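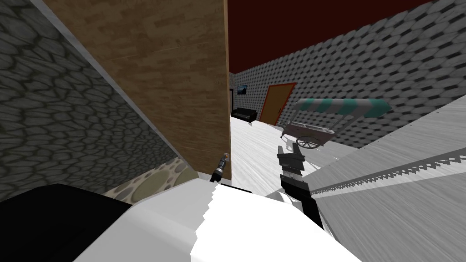 About Gimar

Gimar is a small evening school for adults who want to learn bookkeeping. We began with one class and 21 students, in two rooms above a bakery in Lodcombe. Today we have 207 students in the year, and we still teach in the evening, because most of our students work in the day.

The school was started by Siriporn Ongart. She kept the books of a fruit import company for many years, and she saw that many owners of small shops were afraid of their own numbers. They put the receipts in a box and gave the box to somebody else in July. She wanted to teach them to open the box by themselves.
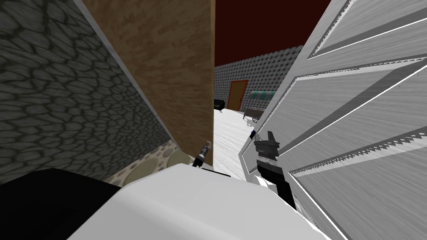
Our basic course has 2 parts. In the first part you learn to write down daily sales and costs, on paper, with a pencil. In the second part you do the same work in a spreadsheet. Some students ask to go directly to the spreadsheet. We understand this wish, but we ask everybody to do the paper part first.

Our teachers are Homa Bakhtiari (basic course), Senyo Odoi (payroll and taxes) and Theerawat Petchrat, who also answers the phone from 4 p.m. Please have patience if he is in class.

Lessons are from 6:30 p.m. to 8:45 p.m. with one break for tea. A class is never larger than 14 people. If you miss a lesson, you can visit the same lesson with another group without payment.
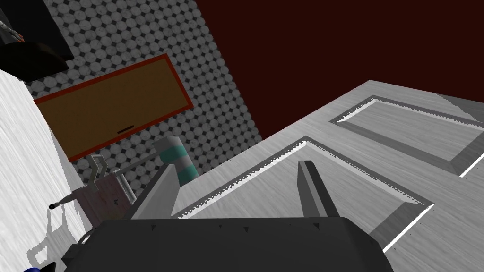
White paneled door, computer-rendered view

Since our beginning 1,648 people have finished the basic course. Many of them come back for payroll, and some send us their sons and daughters. New groups start in spring and in fall. To ask for a place, write to the office and tell us what kind of work you do and which evenings are possible for you.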